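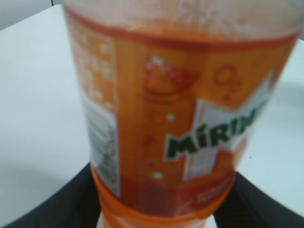
Minutes, Arm Build Group, Climovside Shared Workshop
January meeting, started 7:15 p.m.

1. Previous minutes
Accepted with one correction. The power supply was bought from Wellex, and the earlier minutes had Trasia.

2. Gripper
The black fingers are fitted and the group went over bottle pickups. The current test object is an orange Mirinda bottle held in front of the white table. Of 12 tries with the latest settings, the arm held the bottle through a full lift on all but 2. Both misses were slips on the curved part of the plastic. It was agreed to try thin rubber pads on the inside of the fingers before changing the grip force again.

3. Wrist camera
Close objects come out blurred and small print on a label can't be read. One member thinks this doesn't matter for picking things up. Others would like the focus set closer before more clips are recorded. Left open until the pads are on, so that only one thing changes at a time.

4. Software
The Sqalli control script now stops the arm if the camera feed drops. The old script stays on the shop computer until the next meeting and will then be deleted. There are 219 clips saved. File names are still a mess and need the object name added.

5. Money
Spare servos from Trasia were discussed. Two members felt the price was high for what they are. Agreed to buy one now and ask Wellex for a quote on the rest.

6. Workshop matters
The table clamps must go back on the rack after each session. The laser cutter is booked on the next build night, so the pads will be cut by hand.

Actions
Cut and fit finger pads
Rename saved clips
Get Wellex quote
Bring a can and a glass jar for the next tests

Closed 8:40 p.m.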